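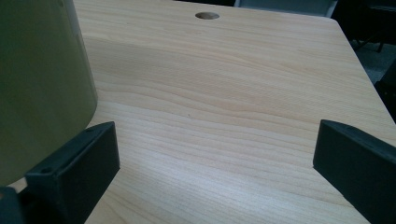

The grippers should never open on a lost signal, Tayla Kereama told the site meeting, and she wanted that written into the operating sheet before anything else was discussed. By the end of the afternoon it had been.

Illetico has suspended unattended running of its two-finger grippers after a fault that released a held part without a command. The company reported the fault in September, in a notice to sites using the Dralteck control board. No injuries were recorded. One part, a steel test weight, fell from a raised gripper and damaged the edge of a bench.

According to the notice, the drop took place at 2:14 p.m. during a routine pick-and-hold test at the Kpodo workshop. The gripper had closed on the weight, lifted it and started a timed hold. During the hold the control board restarted. On restart it ran its normal homing routine, which drives both fingers to the fully open position so that the position counter can be set to zero. The weight was released at once.

Homing on power-up is the intended behavior when the gripper is empty. The board has no way of telling that it is holding something unless the last grip state has been saved, and in the affected firmware that state was kept only in working memory. A restart cleared it.

Iddrisu Quansah, who led the inquiry, traced the restart to a short dip in supply voltage. The gripper motor and the board share a 5-volt line on this model. When the motor was told to hold against a load, it drew current in bursts, and a connector with a worn contact could not carry the peaks. The voltage at the board fell below its cutoff and the processor reset. Replacing the connector stopped the resets on the bench. Fitting the worn one again brought them back.

"The connector is the trigger and the firmware is the fault," Quansah wrote in the report. "Any other cause of a reset would have ended the same way."

The logs supported that view. Of 148 holds recorded on the Kpodo unit before the drop, 2 had ended in a board reset. Both had occurred with light foam blocks close to the bench surface, and the operator on shift had logged them as slipped grips. The reset flag was present in the log file each time but was not shown on the operator screen.

Keegan Tomoana, responsible for the test software, has since added the flag to the main display. A reset during a hold now stops the sequence and sounds the bench alarm until someone clears it by hand. He said the older log files are being searched for the same pattern, starting with units that have had the longest service.

The firmware change is small. The board now writes the grip state to permanent memory each time the fingers close on a load. At power-up it reads that record first. If the record says a part is held, the motor applies its last holding force and the homing routine is blocked until an operator confirms that the fingers are clear. The revised version passed 14 forced restarts under load without a release.

Some questions remain open. Holding force is absent for the short period while the board restarts, and with a heavy or smooth part the fingers may relax enough for it to slide. Ruby-Lee Baxter, reviewing the change for Skomport, asked for a brake or a self-locking gear on any gripper that lifts above bench height. Illetico has agreed to look at both but has given no date. A separate supply for the board is also being considered – this would remove the voltage dip but would not help in a full power failure.

Until the new firmware is installed, sites have been told to:

Run the grippers only with an operator present.
Keep hands out from under a raised gripper, including during pauses in a sequence.
Limit loads to foam or other light test pieces.
Check the motor connector for looseness or dark marks on the contacts, and replace it if either is found.
Log every unexpected opening of the fingers as a fault, even when the gripper is empty.

Units built on the earlier board are not affected, as they do not home at power-up. Questions about the notice go to Milagros Marín at Illetico, who is also collecting worn connectors for inspection. Connectors should be bagged and marked with the unit's serial number before they are sent.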